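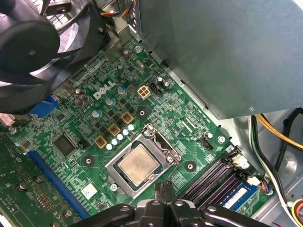 A Dell desktop motherboard in its case, with the load plate of the processor socket open.

Jui-lin Chou has taught art in Plutport for 23 years, and she still sets out the paper herself before each class, every sheet squared to the edge of the table. "I like them to walk in and find it waiting," she told me over tea in the printmaking room, which smells pleasantly of ink and oranges.

We had meant to talk about her June show at the Ghanem, but she kept drifting back to linocut, and I was happy to let her. Her beginners get 2 colors and one block, and they carve the lightest parts first. "They always want to cut everything away," she said, laughing. "I tell them, leave some of it alone, go have a sandwich, then come back and look at it — you'll see it differently."

Her own training was in watercolor, at Standberg, and she thinks it made her patient with paper, if a bit bossy about brushes. These days she pulls her prints on an old press that came from Zollgate and takes 40 turns of the wheel to run a large block through. Would she swap it for a newer one? "Oh, people offer," she said, and got up to show me how the blankets go on.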